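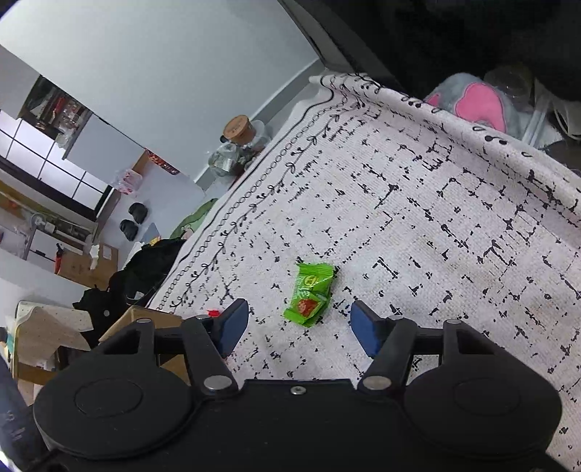 Rasby has its hand grippers back in service after a two-week gap, the workshop at Stanovo said in June. New pads, pivots cleaned, jaws re-set. The small-packet work was what wore them down, mostly wrapped candy, where the film is slick and the pads have to meet square or the thing squirts out sideways. Each tool now gets tried on a single packet laid on a cloth, like the green one between the dark blue pads, before it goes back on the rack. A coarse weave drags a bit under the fingertips, so a bent arm shows up fast.

The count so far is 1,361 closes on the first tool since the refit and no slip worth writing down. Pads came from Stekico, same order as last time, and the shop has 124 left in the drawer. That should carry it past the fall.

Main fault was play at the big pivots on the inner links. Screws had backed out a hair, one side more then the other, and the tips were landing crooked. Fix is simple enough: open the jaws all the way, back the screw out, wipe the seat, one small drop of threadlocker, snug it down by hand, work the jaws a few times, check again. Leave overnight. The small pins up top were left alone on all 4 tools. Two of the housings had grit inside and got blown out.

Kerekes, which shares the bench, wants the check done every 2 weeks instead of once a month. Stanovo has agreed to that for now. Old pads are being kept in a bag, marked by tool, so the wear can be compared at the next refit.

One tool still out. Stiff on the right side, cause not found yet, parts on order. Bench is open from 7 a.m. for anyone droping off a gripper, and please tape the jaws shut first.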